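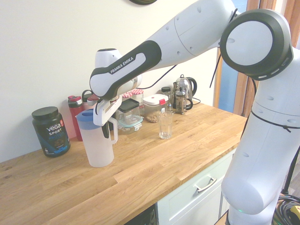
Fig. 11. Robot arm and wooden countertop.

Recording a family story

Now for the best bit, hearing people tell you how they are related!

1. Open Wirkotari and choose New Kinship Chart.
2. Type the speaker's name exactly as they say it (Gülizar Aksoy, dots and all).
3. Ask who they call "aunt". You'll often get far more names than you hoped for, so keep going!
4. Link each name to a household. The Pallthorpe sample set has 509 to practise on, the oldest from 1899.

Note: Recordings stop after 90 minutes.

Caution: Merging two households can't be undone. Save a copy first.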